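The Long Life of the Kitchen Table

My parents' kitchen table had three good legs and one that had opinions. It had been steadied over the years with a matchbook, a folded church bulletin and, for most of the eighties, a slice of cork my father cut from a bottle he claimed was expensive. We ate on it, did fractions on it and were told about two divorces across it. When it finally went to the curb in August, a man in a pickup stopped before we had made it back up the driveway.

I have been thinking about tables ever since, which is a strange thing to admit at a party. People will talk for an hour about sofas. Sofas have personalities and payment plans. A table just stands there with the mail on it.

Nomvula Maluleke has repaired furniture for most of her working life, and she says she can tell how a family eats by turning their table upside down. Gum, mostly. Crayon, if the children were small and left alone. Once, a full set of multiplication answers in pencil, going up to the twelves. "Somebody passed that test," she told me, and went back to scraping.

Her shop gets two kinds of customers. The first brings in something a grandmother owned and wants it to look new. The second brings in something new and wants it to look like a grandmother owned it. She charges the second kind more.

The new stuff has its own troubles. I spent an afternoon in the showroom at Pikell, where the cheapest dining table was 3,000 dollars and the salesman, Conall Mac Carthaigh, referred to it as "an entry point." It was gray. They were nearly all gray. I asked if anyone still bought a plain brown table and he looked at me with real kindness, the way you look at a man asking where to get his pager fixed.
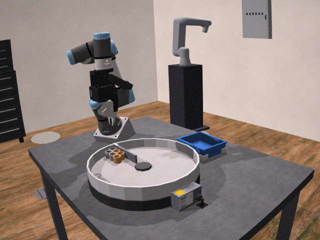
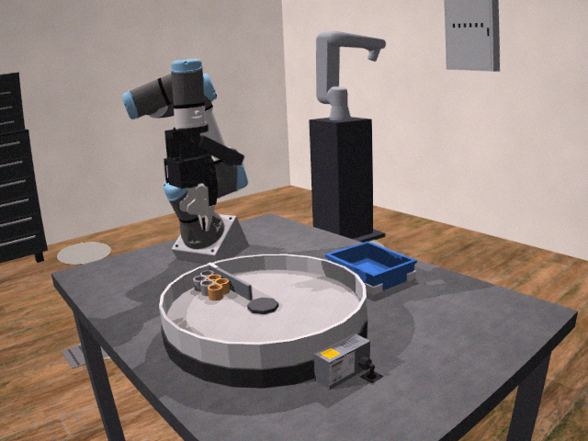 Gray, Mac Carthaigh explained, goes with everything. I said that brown used to go with everything. He agreed that it used to.

Then there is the matter of size. A table for eight sounds generous in a store and turns out to be a table for two with a lot of runway. My neighbor Qusai Harb bought one after his daughter's wedding, picturing long Sunday lunches with cousins down both sides. The cousins came once. Now he and his wife sit at one end like passengers on a very late bus, and the rest of it belongs to a jigsaw puzzle of a harbor. He has been at the sky since spring.

He won't sell it, though. I asked. He said you don't get rid of a table just because people are busy, and then he made me sit down and look for edge pieces.

I did try going without. For most of a month I ate standing at the counter, reading the back of the rice bag. It was efficient and I lost a couple of pounds and the will to cook anything with a sauce. In the end I called Maluleke, who had a small oak one in the back that a customer had never returned for. It wobbles a little. She offered to fix that before I took it home, and I told her I had cork.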